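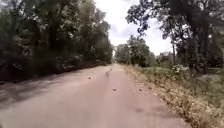 **行道树**是沿道路一侧或两侧成行栽植的乔木，也是人类最古老、最讨人喜欢的道路设施之一！一条再普通不过的乡间小路，种上两排树，走起来就完全是另一种感觉。各地对它的叫法不尽相同，园林学上多称“道路绿化乔木”，民间则常说“路树”或“马路树”。

## 历史

中国种植行道树的记载很早。《国语·周语》里有“列树以表道”一句，意思是沿路栽树来标明道路。秦代修驰道，据《汉书·贾山传》所载，“三丈而树”，并“树以青松”。唐代长安的街道多植槐树，诗人们常以“槐街”入诗，读来仿佛还能闻到初夏的花香。清末左宗棠西征时令军士沿途栽柳，后人称之为“左公柳”，部分老树至今仍在西北各地受到保护。

欧洲的林荫道兴起于文艺复兴时期的园林，后来走出庄园，延伸到城镇和驿道。法国乡间公路两侧的悬铃木，本是给行人和马车遮阳用的，如今却成了许多人心目中法国南部的标志。

## 常见树种

选树是一门大学问，也是最有意思的部分。好的行道树要耐修剪、耐板结的土壤，根系最好不拱路面，枝下高度还要让车辆通得过去。

| 树种 | 主要特点 | 常见问题 |
|---|---|---|
| 悬铃木 | 冠大荫浓，生长快 | 春季果毛飞散 |
| 银杏 | 秋叶金黄，寿命极长 | 雌株种子气味重 |
| 国槐 | 耐旱，适应北方气候 | 易生尺蠖 |
| 香樟 | 常绿，枝叶有清香 | 不耐严寒和碱性土 |
| 钻天杨 | 树形挺拔，占地少 | 枝干较脆，寿命偏短 |

## 功能

夏天从烈日下一脚踏进树荫，那份凉意谁都忘不了。树冠挡住直射的阳光，叶片蒸腾又带走热量，沥青路面老化的速度也会随之放缓。除此之外，行道树还能滞尘、减弱风力、截留雨水，给鸟类和昆虫提供连续的通道（城市里的松鼠常常就是沿着树冠搬家的）。

## 案例：普伦多夫林荫道

普伦多夫（Plundov）的旧驿道是小规模修复的一个好例子。园艺师玛埃勒·迪富尔（Maëlle Dufour）主持补植，在原有老树之间共栽下59株椴树，树苗全部来自拉瓦（Lavoie）苗圃。新树间距较宽，树穴深2米，底部铺碎石排水。栽后4年，新老树冠已在几处路段相接，五月花开时，整条路都是蜜蜂的声音！

希拉·里韦拉（Shiela Rivera）在小册子《路旁的椴树》中记录了这次补植，书中还收有一幅老驿道的手绘图，标出了每株古树的位置。

## 养护

- **修剪**：落叶树种多在休眠期进行，一月往往最忙。剪口应留在枝领外侧，便于愈合。
- **浇水**：新栽树木在头两个生长季需水最多，宜浇透，少量勤浇容易让根系浮在表层。
- **树穴**：覆盖树皮或碎木片，但不要堆到树干基部。
- **巡查**：大风之后检查枯枝、裂干和倾斜，老树还要留意树洞与菌类。

## 争议

行道树与道路安全的关系一直有争论。紧贴路缘的大树会加重车辆冲出路面时的伤害，一些国家因此在拓宽公路时砍去整排老树，也常引来居民反对。现在较多见的折中办法是加装护栏、降低限速，或者把新的一排树往后退，给老树留出继续生长的余地。

## 参见

- 林荫大道
- 防护林带
- 古树名木
- 城市热岛效应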